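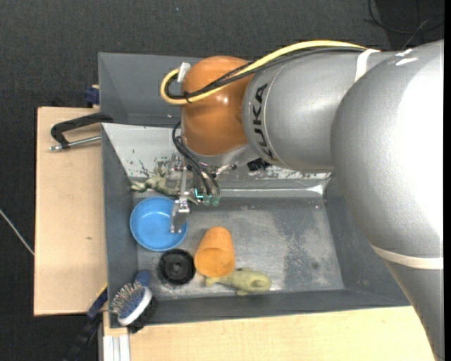 Mitsuko Sekiguchi asked me last month whether a toy and kitchenware library could really keep going on bowls, cups and plastic animals, and I promised her a proper answer in this report. The short one is yes, and the longer one follows (please bear with me, there is a fair bit to tell!).

## Drorwood lending shelf: progress to Mar 22, 2023

Your grant has now paid for the sorting and washing of 1,515 donated pieces, nearly all of them small household things and bath toys from families on the Drorwood side of town. Plastic cups and bowls go out fastest, and we could lend twice as many. Toy fish and other animals are close behind, mostly to parents of toddlers, who tend to keep them a week too long and then bring them back with a lovely note.

Sink stoppers have been the surprise. We put a few out in December almost as an afterthought, and people keep asking for them, so they now have their own drawer.

**Spending.** We have used $500 on bins, labels and dish soap, and Algirdas Paulauskas has the receipts ready for you. The shelving from Plurkine came in 2 deliveries, the second one late, and we are still waiting on brackets.

**Still to do.** There are 11 crates left to go through, and the washing area needs a good scrub before we start on them. Sallurura has offered us a Saturday-free storage corner until summer, which we would love to accept if you are happy with the terms I sent over.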